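Hondora Hand Tool: replacement pads and finger sets

Sold as: a pair of finger pads, or a full finger set with arms and eyelets
Fits: Hondora hand-held gripper, all handles
Stock: Druvbridge warehouse
Orders before 3 p.m. leave the same afternoon

Read the fault notice before you order. We have left it on the product page on purpose, although Hondora would like it moved to the support section.

Fault notice: pads that let go

Since November we have taken back 50 pad sets out of 376 sold. The complaint is nearly always the same. The tool closes on cloth, the operator feels it close, and the cloth slides out a moment later. On a few returned sets the covering had lifted at the front edge and snagged on the work.

Hondora's first answer was that customers were squeezing too hard. I don't buy it. Light-duty users sent theirs back too, and two sets came from a shop that folds napkins. The second answer was "normal wear." A pad is supposed to wear, fine, but the maker quotes a service life on the box and these didn't get near it.

So we set up a table at the Cadcombe workshop with the sort of thing people pick up with these tools: cloth, towels, printed covers. Green fingers and black fingers both got used. Look at the covering on the green pads, and the right-hand edge of the left one in particular.

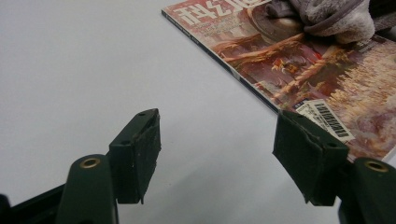 Danjuma Onyeka wrote to us that he had 203 hours on his pair and the left pad went first, well ahead of the right. He had swapped the pads side to side halfway through and the left position still lost its grip sooner, so he suspects the arm and wants to know why everyone keeps talking about the covering.

He may have a point. If the arms don't close square, one pad takes the load at its edge and the covering gets dragged sideways on every grip. Hondora says the arms are within tolerance. They haven't told us what the tolerance is, and I have asked three times.

Thick pile is the job where a slipping pad is easiest to miss. A towel gives so much that the jaws can feel loaded when they are holding mostly fluff, and a hem or a loop will sometimes hide the slip completely. Smooth cotton is more revealing. Try both before you decide your set is good.

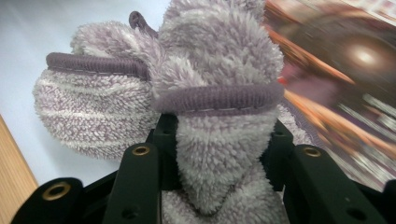 Can I keep using my current pads if they haven't slipped yet?
Check them first. Run a thumbnail along the front edge of the covering with the tool unplugged from its logger. If the edge lifts, stop and replace both pads, even when only one is damaged.

The safety side is small but real. Don't use a suspect set to lift anything over a person, a hot surface or moving machinery. Femi Ibrahim had a damp rag drop onto a belt at Garba and lost a morning clearing it. Keep fingers out from between the pads while you test, too – a pad that lets go lets the arms snap shut.

Before fitting new pads, look at the old ones in decent light, on a plain table, with the fingers open. Scuffs on the top face don't matter much. What you are after is the front: ragged edges, thin spots, stray fibers.
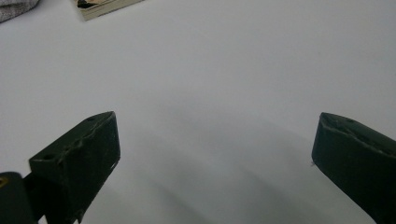
Then check the screws. Each pad is held from the top, and a loose one lets the pad rock, which feels very much like a worn covering. Tighten by hand. A power driver will strip the holes, and Hondora won't replace a stripped pad under warranty.

Is the new batch any better? Hondora says the covering is now bonded differently. Nnamdi Igwe has one pair from the new batch on his bench and it had done 478 grips without lifting when he last wrote. One pair is one pair. I'd want to see a good deal more before calling this fixed, and the box still prints the same service life as before.

Returns: we accept any pad set with a lifted covering, opened or not, and we pay the postage. Put a note in with the hours used and which side failed. Full finger sets can come back only if the arms are unmarked at the pivot.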